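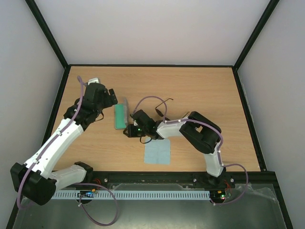
2. Moisture movement in flat panels

Wood gains and loses water until it balances with the surrounding air. The balance point is the equilibrium moisture content (EMC). Below fiber saturation, a change in moisture content changes the width of a board. Change along the grain is small and is ignored in this course.

Working formula:
change in width = width x shrinkage coefficient x change in moisture content

Use the tangential coefficient for flat-sawn stock and the radial one for quarter-sawn. Do not average them.

Fasteners: slot the outer holes across the grain. Fix the center hole only.

Finish slows the exchange of moisture and does not stop it. Coat both faces equally, or the panel will cup.

Reading: Krawczyk, course notes, chapter 12. Problem set 2 is due Thursday, February 13, 2025. Show units in every line.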